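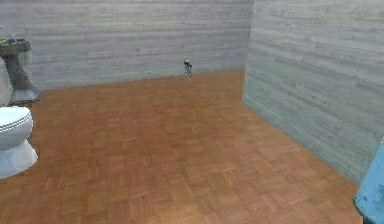 Visero Rooms – simulated interiors for learning robot navigation

Visero Rooms is a set of simulated household rooms for people who train and test mobile robots. It grew out of the navigation work Wouter Schouten and Jeanine Jansen did at Grollex, and it's now the package we reach for first whenever somebody has a new idea about how a robot should find its way to an object.

The method behind it is simple to describe. The agent gets a color image and the name of a target, such as "toilet" or "sink", and has to get there. It never sees a map. During training we shuffle the surfaces (planks on the walls, parquet on the floor, stone, tile, plain paint) while the fixtures keep their shapes. A policy that has leaned on floor color gets found out very quickly!

What's in the package

The current release has 505 rooms. We train on 500 of them and hold back the rest for demos and debugging. Bathrooms, kitchens, bedrooms and hallways are all there, and the bathrooms have become our favorites. They look easy, with a big open floor and only a few fixtures, but a small target over by the far wall covers so few pixels that early policies drive straight past it. Partial views are just as tricky. A sink or a toilet is often half outside the camera's view, and the agent has to decide whether to turn toward it or keep looking.

What we found

Shuffling textures helped more than adding rooms. With the room set fixed, policies trained on shuffled surfaces reached named fixtures more often in held-back rooms, and they wasted less time turning in place. The gain shows up after 2,000 training episodes and keeps growing for a good while after that. Small objects are still hard – we got some improvement from a second, closer look before the agent commits to a direction, and Jeanine is working on that now.

We were also delighted to see the Dewulf depth model drop in without any changes. It takes the same image size, so you can compare color only with color plus depth in one config file.

Running it

You need 2 GPUs for training, or one for playback. Rooms load as plain scene files and can be edited in Wanatus, textures included. Lighting is set per room, and you can turn shadows off if you want faster rendering. Start with the bathroom set and the "find fixture" task, which has the shortest episodes.

Release 2, October 2018. Rooms made with the February release will load, but their textures need to be reassigned.

Contact: Visero team at Grollex | © Grollex | Back to top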